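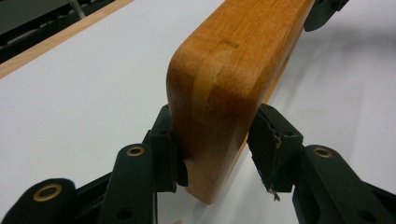

# Woltlow Block by Strazds

Plenty of wooden blocks come through our shop, and most of them are perfectly nice and perfectly forgettable. The Woltlow is one we keep going back to the shelf for, and we're very glad to have it in the catalog again after it sold out in August (thank you to everyone who wrote in and waited so patiently!).

It's a long wooden piece in a warm honey-orange finish, with the grain left showing along its length, and the corners are rounded in a way that makes you want to run your thumb over them. Set into the top is a paler strip in a U shape that carries on over the curved end, so you get a little of the pattern from above and from that end too. We think it looks best near a window, where the curve picks up the light, but it has lived quite happily on a dim office shelf here too.

The white peg is thin and stands straight up out of the block, near the middle. People use the Woltlow for all sorts of things, from stacking and ring games to simply having something pleasant on the desk to pick up during a long phone call. The block feels solid in the hand without being tiring, and it's long enough that most people naturally take it by both ends.
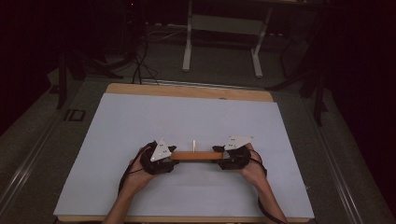

If you're going to use it a lot at one table, a board underneath is a good idea. A pale, plain top shows off the orange of the wood beautifully, and a sheet of paper laid over the board can be swapped whenever it gets scuffed or somebody draws on it. Mivine makes a wood-edged board that we like very much, and we're always happy to send the two together in one box.

## Details

- Maker: Strazds
- Item number: 533
- Weight: 16 ounces
- Sold singly, or in sets of 2 or 4
- Storage: fits the Plustico lidded tray (sold separately)

## Care

Wipe it with a soft cloth, barely damp, and dry it right away. Please don't soak it or put it in the dishwasher, however tempting that may be after a sticky afternoon. Go gently around the peg when you're dusting, and lift the block by its body. A small dab of clear furniture wax once in a while keeps the finish looking fresh; rub it in along the grain and let it sit overnight before you put the block back on paper.

Grain and color vary a bit from piece to piece. If you're ordering a set and would like them as close a match as we can manage, leave us a note at checkout and we'll go through the shelf for you.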